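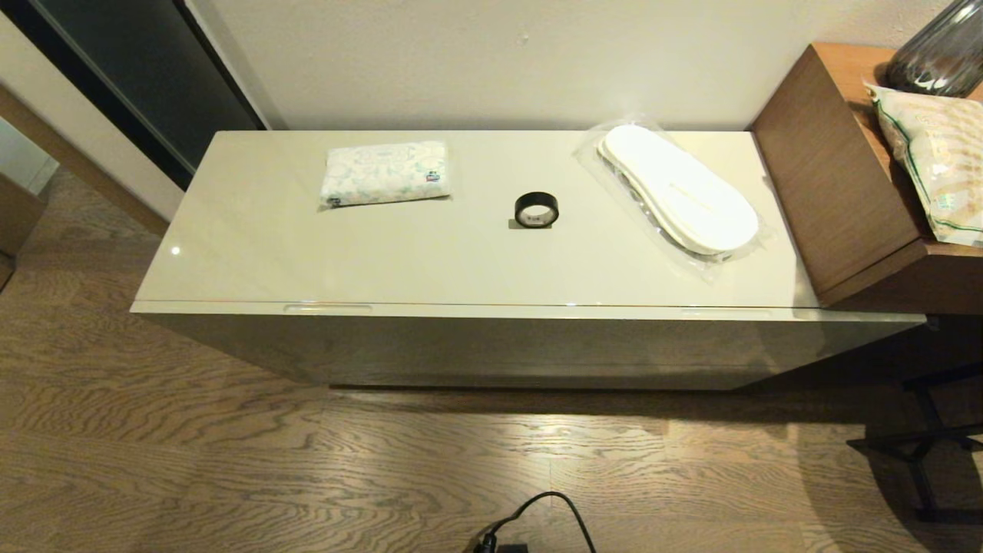 The Low Cabinet

Nine at night, November, and the taxi was coming at ten. Or that was what Othmane had said on the phone, ten, be downstairs, he's not a patient driver. Mawar had one hour to put her uncle's hallway back the way the lease said it should be. She had been putting it off since lunch.

Tissues. Tape. Slippers. That was what was left on top of the cabinet, and every time she walked past them with a box she thought, I'll do those last, they're nothing.

Well. It was last now.

She sat down on the floor instead. The oak was cold through her jeans. Two hours of carrying things down the stairs and her arms had that hum in them, the one you get after holding onto the handlebars too long. From down there the cabinet looked enormous. Long, low, shiny. He had bought it in Lastville at a closing down sale and paid 282 for it, which he told everybody, the price first and then the cabinet. Two men brought it up. One of them scraped the door going in and her uncle gave him a tip anyway.

It was staying. The new tenant wanted it. A Mrs. Badawi, Chaimae Badawi, very polite over the phone, very exact. She'd asked did the drawers run smooth. She'd asked if there was a smell.

"What kind of smell," Mawar had said.

"Any kind."

There wasn't a smell. There was a bit of floor polish and the radiator. She had gone around sniffing like a dog after that call, opening things, feeling stupid.

Phone. Junaid.

"Are you done?"

"Nearly."

"You said nearly at six."

"I was nearly at six. Then I found the coats."

Quiet on the line. He'd liked the coats too. Their uncle wore the big green one to the Ferthorpe market every weekend and the pockets always had something in them, mints, a receipt, a screw he'd picked up off the street on principal.

"What was in the pockets," Junaid said.

"Mints."

"Okay."

"And a bus ticket. The number 42."

"Where was he going on the 42?"

She didn't know. She had been asking herself the same thing since four o'clock. The 42 went out past the reservoir to Nasr, and there was nothing in Nasr, a garage, a school, a row of houses with their backs to the road. He didn't know anyone in Nasr. He'd never said he did.

"Leave the cabinet stuff in the drawer," Junaid said. "She can throw it out."

"I'm not leaving her a dead man's slippers."

"They're still in the bag. He never wore them."

True. He hadn't. He got them for guests, he was always getting things for guests, and he had maybe three guests a year and two of them were her and Junaid, who walked around in their socks.

She said goodbye and got up. Knees cracking. Okay. Top drawer.

It ran smooth, Mrs. Badawi would be glad to hear. It came out all the way with that soft expensive sound and she stood over it with her hands on the edge. He'd kept it so full when she was small. Batteries, string, fuses, birthday candles with the ends burned. You had to push down on everything with one hand and shut it with the other. She got her fingers pinched in it when she was seven and he'd wrapped all four of them in so much tape she couldn't hold a spoon. Laughing the whole time. Him, not her. 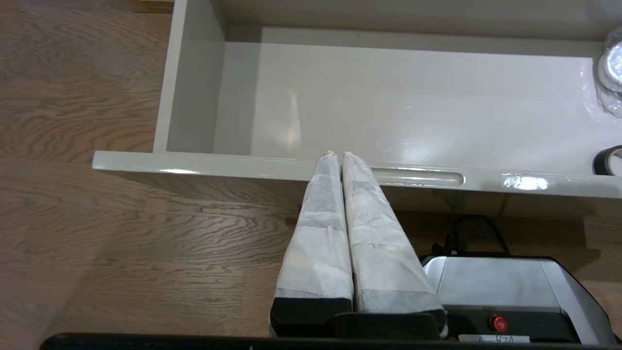 The drawer, with both kinds of roll still in it.

Tape, naturally. He believed in tape. There had been tape on the remote, on the kettle lid, on the spine of the phone book, and he went on keeping the phone book years after anybody needed one. If a thing could be taped it didn't need replacing and if it couldn't be taped it was probably junk from the start. He had fixed her bike with it. He'd fixed the bathroom mirror with it and you shaved, or in her case plucked, around a thin black line.

She should take one roll. Just one. Her kitchen drawer at home had scissors and a takeout menu in it and nothing else, a drawer he would of been ashamed of.

The doorbell. She jumped so hard she hit her elbow on the wall.

It was Mahmoud Gaber from downstairs, in his coat, holding a plate with foil on it.

"You didn't eat," he said.

"I did."

"What did you eat?"

She couldn't think of anything. He gave her the plate. He stayed on the mat and looked past her down the hall, at the cabinet, the bare hooks. He was the one with the spare key. He was the one who came up when the radio had been on for a day and a half.

"He owed me 21 at cards," Mahmoud said. "I want you to know I forgive it."

"Did he know that?"

"No, no. I was going to make him suffer."

She laughed, and it came out wrong, too wet, and he waited politely with his eyes on the door frame till she was done.

"Mr. Gaber. Did he know somebody in Nasr?"

She saw him decide. It took a while. The timer light in the stairwell clicked off behind him and he reached back without looking and slapped it on again.

"There's a woman has a repair shop," he said. "Clocks, radios. Behind the garage. He would go and sit. I think he'd bring things that weren't broken."

"For how long?"

"How long did he go? Years. Since he retired from Sasteck. He took snacks, those ones." He nodded at the bag on the side table, cream wrapper, green letters, leaning on the vase. "He always bought two. One for her."

Mawar looked at the bag. She had walked past it 200 times today. She had very nearly eaten it.

"Does she know?" she said. "That he's, does she know?"

Mahmoud pulled his scarf up. "I don't have a number for her," he said. "I have been thinking about it. I thought, it's not my business, then I thought, whose business is it." He shrugged. "Eat that warm."

When he'd gone she put the plate down on the stool and ate standing, with her fingers, rice and something with eggplant, quick quick, looking at the clock. Twenty to. She wiped her hands on her jeans. Then she put the slippers in the drawer to see how it would look if she did what Junaid said and left them. She wasn't going to. She only wanted to see.
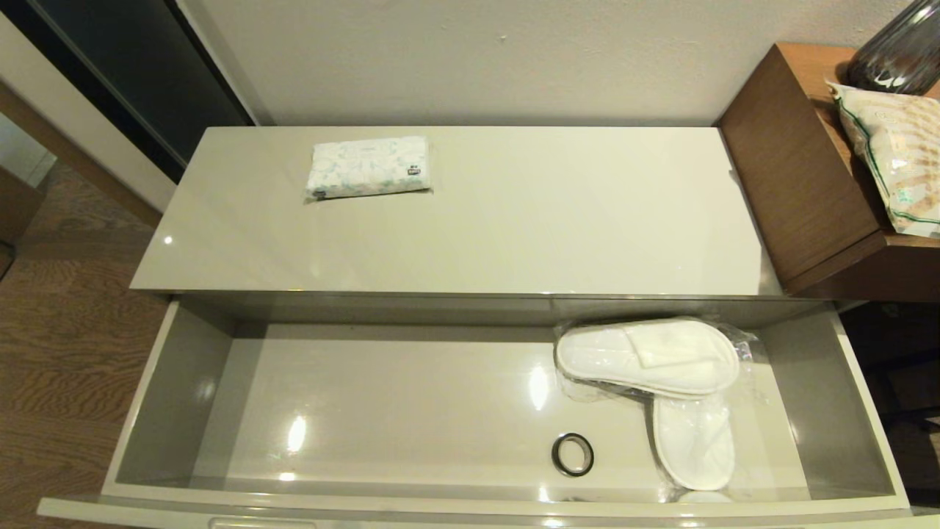
It looked like a hotel. It looked like somebody was expected. She stood there a minute longer than she had and thought about him on the 42 with a radio on his knees, a perfectly good radio, loosening a screw with his thumbnail so there'd be something for her to find.

Mawar took the slippers out again. Into the tote they went, and the tissues, and the black tape, and then the snack bag on top so they wouldn't get crushed. She shut the drawer with one hip. She opened it and shut it once more the proper way, with her hand.

Phone. Othmane.

"He's early. He's outside, he's got his flashers on."

"Tell him five minutes."

"He won't like it."

"Othmane, ask him something. Ask him how much to go by way of Nasr."

"Now? It's the middle of the night. What's in Nasr?"

"Not now. Tomorrow. In the morning, when the shops open."

She heard him lean out and shout it, and the driver shouting something back, a long answer, not happy. She got her coat on with the phone pinched under her chin. Keys on the hook for Mrs. Badawi. No, keys to Mahmoud, through his door. Lights. She went back for the plate.

"He says what kind of shop," said Othmane.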